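Reading time: 2 minutes

Why Does Your T-Shirt Have So Many Tiny Loops?

Go and find your softest T-shirt, the one you'd wear every day if the grown-ups let you, and pull gently on the bottom edge. It stretches, doesn't it? Now try the same thing with a pillowcase or a handkerchief. Hardly any stretch at all, even though both may be made of cotton!

The secret is in how the threads are put together. A pillowcase is usually woven, with threads going over and under each other like the strips in a paper basket. A T-shirt is knitted, just like a scarf from your grandma, only the loops are so small that you need a magnifying glass to see them properly.
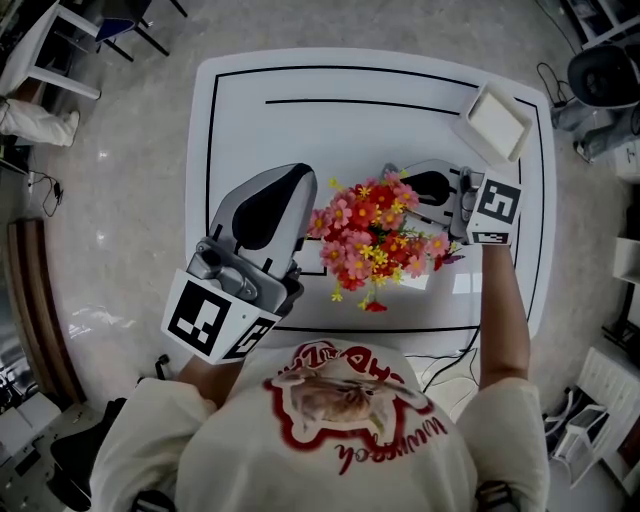

Each loop hangs on to the loop below it, and when you tug, the loops change shape and get wider. Let go and they slide back (mostly, unless it's a very old shirt). My son Kai-wen Fu once spent a whole rainy August afternoon looking at his sleeve this way, and he counted 25 loops in a row before his eyes got tired.

And what about the picture on the front or back? Often the ink is pushed through a fine screen, one color at a time, and then heated so it stays put in the wash. Turn a printed shirt inside out and see if any of the color came through.

Get the Keteo Kids newsletter! Ask a grown-up to sign up with their email.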